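Low tide at Hindthorpe is a poor time to look for saltmarsh plants if you only own short boots. I went anyway on Saturday, because the tide table gave me until 2 in the afternoon and the forecast for the rest of the month was bad.

I wanted to see what was left of the glasswort on the north side of the creek. Last fall there was a good red band of it from the old sluice down to the bend. By February most of it is dead stalks, but you can still tell where it grew, and the seedlings come up in the same mud later on. I walked the line from the sluice and stopped every few yards to look. The stalks go farther down than I had in my notes. Past the bend they thin out and the cordgrass takes over.

I keep a running list for this marsh and it stands at 71 species of flowering plants. That includes the bank behind the marsh, which some people would leave out. I don't have a strong opinion on it. The bank gets salt spray and has sea beet and scurvygrass on it, so I count it.

The scurvygrass was the best thing I saw. It was already in flower on the south-facing side, small white heads close to the ground. I found it first by the steps and then in patches all the way to the gate. Farther along there was alexanders coming up, very green, and a rosette I took for buck's-horn plantain. I took a leaf home to check and it was.

Felix, the old spaniel, came with me and was no help. He went into the creek twice and then lay down on the one dry piece of bank I wanted to look at.

I use a Pistotero hand lens, 8 power, on a cord around my neck. I have had stronger ones and went back to this. With cold hands it is easier to hold steady, and for seed coats and leaf hairs it shows me enough. My notebook is a Kassab with the waterproof paper, and pencil is the only thing that works on it in the rain — I have tried pens.

We were off the mud with time to spare. The water comes up the side channels before the main creek looks any different, so I turn back early.

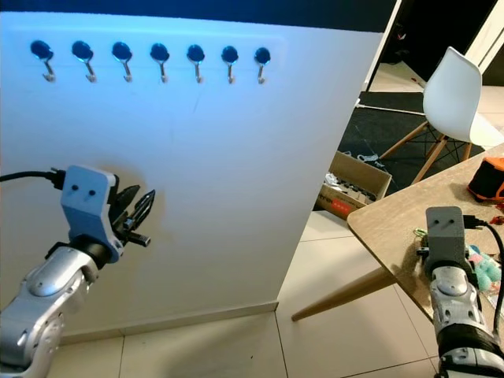 ## What I still need to check

There is a sea lavender on the far side that I have down as the common one. I looked at the dead heads through the lens and I am less sure now. It needs another look in July, when it is in flower.

I also want to redo the count of sea aster along the sluice wall. I got 278 plants last summer, but I did it in one pass with the sun in my eyes and I wouldn't stand behind that number. Next time I'll split the wall into sections and write each one down as I go.

If anyone knows whether the path past the gate is open again, leave a comment. The sign was gone but the chain was still up.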